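Zekia: wrist-view plate handling set and baseline

README, second release (March)

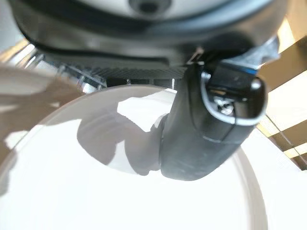
Zekia is a set of arm recordings made to test one question: does a policy that sees only the wrist view get better at picking up plain white crockery if it is also trained to predict the height of the fingertip above the surface? The short answer is yes for plates and not much for bowls. The recordings, the training code and the trained weights are all in this release.

Why white plates

White plates give a wrist view very little to go on. The surface has no pattern, strong light washes it out, and often the only useful cues are the rim and the shadow of the gripper. Our earlier policy, Kinyua, closed too high on plates and missed the rim. Adding more recordings of the same kind did not fix it. We wanted to see whether an extra training target would.

What is in the set

All recordings were made by people steering the arm by hand at the Pastthorpe site. Each one holds:

- wrist video
- joint positions and gripper opening
- fingertip height above the surface, worked out from the joint positions and a measured table height
- a short text label for the task
- a success mark, given by the person steering

There are 11 tasks. Most involve one plate: lift it, turn it, slide it to the table edge, place it on another plate. Two involve bowls and were added late, so they have fewer recordings than the rest.

Method

The baseline is Kinyua with one extra output. The image encoder feeds the action head as before, and a small second head predicts fingertip height. Both are trained together. The height head is dropped at run time, so the policy needs no extra sensor and runs at the same speed.

We trained 5 seeds with the height head and 5 without. Every seed was given 30 trials per task, with plate positions drawn from the same list. The lists are in the trials folder.

Results

With the height head, the policy missed the rim less often on every single-plate task. The gain was largest when direct sun fell across the work area. On the bowl tasks the two versions could not be told apart. Per-seed scores are in results.csv, and we would ask people to quote those and not only the mean.

Known problems

- Height is wrong by a few millimetres in the first batch, which was made before the table was measured again. These files have batch_a in the name.
- Lighting was not controlled. Blinds were open for some recordings and shut for others, and this was not logged.
- Success marks were given by one person per recording and were not checked by a second.
- Only one arm and one gripper were used. We have not tried the weights on any other.

Loading

Use the Jinineo reader, version 2 or later. Older versions skip the height field without a warning.

Licence

Recordings and weights may be used for research. The code licence is in the LICENCE file.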